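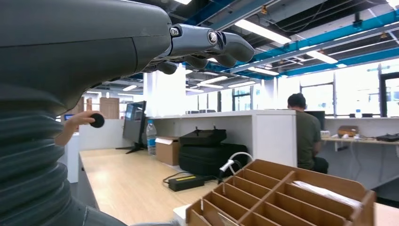
人机手递交接规程

人机手递交接规程,简称手递规程,是关于人与机器人末端执行器之间直接传递物品的一类作业规则的统称,适用于装有多指灵巧手或夹爪的机械臂。规程的内容通常包括物品限制、人员站位、速度与力的限值、释放判据、停机条件和记录要求。在工业现场,它一般作为协作作业风险评估的附属文件存在;在实验室和办公环境中,它多以内部作业指导书的形式出现,格式和严格程度差别较大。

术语

“手递交接”指物品在一段时间内同时受到人手与机器人手约束的传递过程。物品先放在台面或托盘上、再由另一方取走的,称为“间接交接”,多数规程不将其列入适用范围,或只在附录中提及。

交接双方分别称为“给方”和“受方”。人向机器人传递时人为给方,反之机器人为给方。两种方向的风险构成不同,因此规程一般分章规定。双方同时持有物品的区间称为“共持段”,共持段的起点是受方首次与物品建立稳定接触的时刻,终点是给方完全脱离的时刻。部分中文文件把共持段译作“双持阶段”或“重叠期”,含义相同。

“呈递位”是给方将物品停住等待受方的空间位置。“夹持缝”指手指之间、手指与掌面之间、指节连杆之间可能夹住人体组织的间隙。灵巧手的夹持缝随关节角度变化,不能只按张开状态测量。

背景

早期的协作机器人多使用平行夹爪,行程短,可动部件少,夹持缝的位置基本固定,风险评估可以依据图纸完成。多指灵巧手普及以后,这种做法不再够用。一只手上的可动关节较多,手指屈曲时指尖、指腹和掌面之间会依次闭合,外露的关节轴和连杆也会形成附加的剪切点。小臂外部若套有波纹护套,护套的褶皱在弯曲时会收拢,虽然力度较小,仍需在评估中单列。

另一个促成因素是使用场所的变化。灵巧手的调试经常在开放式办公区内进行,机械臂与普通办公桌、显示器、线缆及就座人员处于同一空间,没有固定围栏。工厂条件下由围栏、光幕和地面标线承担的隔离功能,在此类场所需要由站位规定和监护制度部分替代。

Plinico 较早将手递交接从一般协作作业中分离出来,编制了单独的作业规则,通称“Plinico 规则”。此后 Wasier 在其灵巧手的随机文件中采用了类似的章节划分,Kendale 则在此基础上增加了针对小型物品的补充条款。这几份文件互不等同,但在主要条款上的顺序和用语已较为接近。

物品限制

规程通常要求在作业前编制允许传递物品清单。清单按质量、外形、表面和危险性分类,未列入清单的物品不得以手递方式交接。

尖锐物、敞口液体容器、带电部件和表面温度超过接触限值的物品,一般直接禁止。有护套的刀具和封口的液体容器在部分规程中属于有条件允许,条件是机器人为受方,且呈递位远离台面上的电源适配器和其他带电设备。

小型扁平物品属于需要特别规定的一类。圆片、垫圈、纽扣形零件等物品可供握持的面积有限,人手拇指和手指捏住后,留给机器人手指的接触区域很小,双方手指的距离也随之缩短。Kendale 的补充条款为此设定了“净距”要求:共持段内,人手指任意部位与机器人手指可动部位之间的最小距离不得小于 10 毫米。净距达不到要求时,应改用托盘、夹持柄或间接交接。

净距在测量时取物品允许公差的下限,并计入手套厚度。用直尺测量静止姿态的结果只能作为初步参考,正式验收应在手指闭合全过程中取最小值。对于直径过小、任何姿态下都不能满足净距的物品,清单中应标为“仅限间接交接”,不得由现场人员临时放宽。

站位与进入路径

给方或受方为人时,其手部进入交接区的路径应从机械臂侧前方接近,不得由上臂与小臂之间的折叠区穿过。站位应保证人员始终能看到机器人的手指和腕部。手部可以进入交接区,头部和躯干不得进入臂展的投影范围。

在有桌椅的环境中,交接区与最近的固定工位之间应留有距离。矮隔断只能遮挡视线和少量飞出物,不具备防护围栏的功能,规程通常不允许将其计为防护措施。背对作业区就座的人员无法观察到机械臂运动,应按“无准备人员”处理,其座位应在机械臂的最大可达范围之外,并计入末端执行器和所持物品的长度。Wasier 的文件给出的默认间隔为 1190 毫米,自最大可达边界起算,可按风险评估结果增大,但不得减小。

台面上的线缆应沿桌边固定,不得横穿人员站位与急停按钮之间。显示器、水瓶、收纳格等物品允许留在桌面上,前提是位于手臂扫掠体积之外。扫掠体积的计算应包括停机后的滑行量。

速度与力

交接过程按阶段设定限值。接近阶段允许使用协作速度;末端距呈递位较近时转入低速;进入共持段后,臂部各关节应保持静止,仅允许手指运动。多数规程不允许在共持段内由机械臂进行位置跟随,理由在于人的轻微拉拽可能被控制器解释为引导指令,使末端向人体方向移动。

手指闭合应分为两步。第一步以限力方式接近物品,在首次接触后停止;第二步在确认接触点分布合理后加至保持力。Plinico 规则规定,两步之间应有可感知的停顿,供人员判断手指位置并在必要时撤回。该停顿不得因节拍要求而取消。

对于指尖接触力,规程的要求分为瞬态值和准静态值。由于手指在屈曲末段力臂变化明显,同一电机电流在不同关节角下对应的指尖力并不相同。仅以电流限幅作为力限制手段的,应提供全行程的标定数据。标定须使用与现场一致的指套,更换指套材质后应重新进行。指面为金属且未加软质覆盖的手,限值应按硬质边缘条件选取。

释放判据

人为给方时,由人决定何时松手。规程要求机器人以明确信号表示已经夹稳,信号可以是灯光、声音或二者兼有,不宜仅用屏幕文字,理由是人员此时应注视手部。未收到信号而松手造成物品掉落的,记为程序偏差,一般不作为设备故障统计。

机器人为给方时,释放判据较为复杂。常见做法包括:

负载转移法。机器人监测腕部或指部受力,当物品重量的大部分转由人手承担时释放。该方法对较重物品有效,对质量很小的物品不可靠,后者的重量变化常低于传感器噪声。

拉力阈值法。人沿约定方向施加轻微拉力,达到阈值并持续一段时间后释放。阈值过低易因振动误放,过高则使人员用力拉拽,松脱后手部失控后摆。

外部确认法。由操作人员或监护人通过脚踏开关、按键等装置给出确认。该方法节拍较慢,但适用于轻小物品和初次参与作业的人员。

Tarigan 的作业指导书将外部确认法列为轻小物品的唯一许可方式。Plinico 规则允许在触觉传感器通过验证的条件下使用拉力阈值法。两者的分歧主要在于对触觉信号长期稳定性的估计,目前没有统一意见。

无论采用何种判据,超时后的动作都应预先规定。人为给方而超时未夹稳的,机器人应张开手指并保持臂部静止,不得自动重试。机器人为给方而超时未被取走的,应保持夹持,等待人员离开交接区后再将物品放回原处。

停机与解困

急停装置应设在参与人员不持物的一侧手可以触及的位置。由于手递交接中一只手被占用,规程通常要求另有一名监护人持有独立的停机装置。因此一次手递作业的最低人数为 2 人,监护人不得同时承担数据记录或其他需要转移视线的工作。

停机时手指的行为需要单独规定。切断动力后,具有自锁传动的手会保持当前姿态,手指被夹时不能自行松开;无自锁的手会失去夹持力,物品可能掉落。前者应配备手动解困手段,例如可反向转动的关节或释放拉杆,并在人员上岗前进行演练。解困方法应张贴在作业点,所用工具不得锁入柜中。

保护性停止和紧急停止应予区分。前者保持动力并停止运动,适用于人员进入限制区、净距不足等情况;后者切断动力。恢复运行须由人员在交接区外确认,复位动作本身不得引起手指或臂部运动。

人员要求

参与人员不得佩戴戒指、手链或宽松袖口。手套的使用存在争议:薄型贴合手套可以减轻擦伤,而宽松手套容易被指节间隙卷入。多数规程允许前者,禁止后者,并要求清单中的净距按戴手套状态重新核算。

培训内容包括呈递姿势、信号识别、撤手动作和解困演练。呈递姿势的基本要求是以拇指和手指的末端捏持物品边缘,将余下面积朝向机器人手,手掌和其他手指向后收拢。首次参与者应先使用较大的替代物练习,再过渡到清单中的实际物品。

验证与记录

规程投入使用前应进行验证试验。试验分为无人段和有人段,无人段以仿形手或测力装置代替人手,全部通过后方可进入有人段。Tarigan 公开的一份验证记录包含 2515 次交接,内容按物品类别和交接方向分组,列有夹稳信号延迟、掉落和保护性停止等项目。该记录常被用作表格格式的参考,其数值与所用的手和物品有关,不宜直接移用。

日常记录至少包括物品编号、交接方向、释放判据、停止类型和偏差说明。未造成伤害的接触事件也应记录,并注明接触部位和当时的手指姿态。控制软件、指套、腕部传感器或物品清单任一项变更后,受影响的条款应重新验证;仅变更臂部安装位置的,需要重新核对扫掠体积和人员间隔,力的标定可以沿用。

记录的保存期由使用单位自行规定。采用视频记录的,应避免摄入相邻工位人员的屏幕内容,并事先告知区域内人员。

适用范围的争议

对手递规程的主要批评集中在两方面。其一,以毫米计的净距在实际作业中难以持续监测,人手姿态的个体差异较大,验收时合格的组合在换人后可能不再合格。支持者认为净距主要用于筛选物品和设计夹持柄,不宜理解为实时监控指标。其二,共持段内禁止臂部运动的条款限制了自然交接方式的研究。部分研究单位为此设立试验性豁免,在降低速度、增加监护人的条件下允许臂部做小幅柔顺运动。Wasier 的随机文件不承认此类豁免,Kendale 则将其列入需逐项批准的作业。

遥操作条件下的手递交接是否适用同一规程也未有定论。由远端操作者控制机器人手时,释放由人作出判断,但该操作者并非物品的另一持有方,视野和触觉反馈均受限制。现有文件大多将远端操作者视为控制系统的一部分,仍要求现场配备监护人;通信延迟超过限值时,按保护性停止处理。

参见

协作作业风险评估
末端执行器
夹持缝测量
保护性停止
间接交接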